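2019-06-12

Moving my notes, again

I've now been through three note-taking apps in as many years, and I'm starting to think the time I've spent moving between them is greater than the time any of them has saved me.

The latest one is Tondico. I was pushed into it by Agnes Haugen, who I share an allotment newsletter with and who will not hear a word against it. Before that I was on Stavum, which I liked until December, when they put search inside attachments behind the paid plan. I'd been using that search every day. I wrote to them and got a reply thanking me for my passion.

So, Tondico. The import page says it will bring everything over from Stavum "in a few clicks". I counted the clicks at first and then lost heart. What came over was the text of nearly 97 per cent of my notes, which sounds fine until you wonder what was in the rest. As far as I can tell it was anything with a table in it, plus a recipe for pickled beetroot that had no table at all. The tags arrived too, but every tag with a space in it had been chopped into separate tags, so "car insurance" is now "car" and "insurance" and I have a tag called "and".

Dates are another matter. Every note claims to have been written on the evening I did the import. If you keep notes the way I do, by vaguely remembering what time of year something happened, that makes the whole pile a good deal less useful. Support say the original dates are "preserved in the metadata". Lovely. I can't sort by them.

The thing I was most doubtful about was working offline, and I was right to be. Tondico says it works without a connection. It does, for notes you have opened in the last 24 hours. Anything older shows you the title and a grey box. I found this out on a train, looking for a booking reference.

Hernán Grajales left a comment under my last post saying I should stop complaining and keep everything in plain text files in a folder. He may well be right. I tried it for a fortnight once and ended up with 2 files called "notes" and a third called "notes new", and the phone end of it was miserable. But a text file from years ago still opens, and I can't say that for anything I wrote in Katayama, whose export was a sort of zipped lump that only Katayama could read. Katayama has since closed.
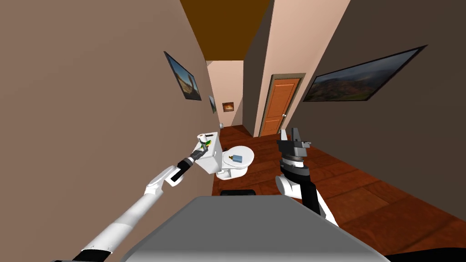 Two arms and a toilet tank, in simulation.

Several people have asked about Watumik. I've had a look at the website and I can't work out what it costs. There is a price for teams and a button marked "Talk to us" for everybody else, and I don't want to talk to anyone about where I keep my shopping list. If somebody is using it on their own, and paying for it themselves, do tell me what you pay and whether you've ever got your notes back out again.

For now I'm staying put until the Tondico trial runs out. I've left the Stavum account open as well, and the beetroot recipe is still in there.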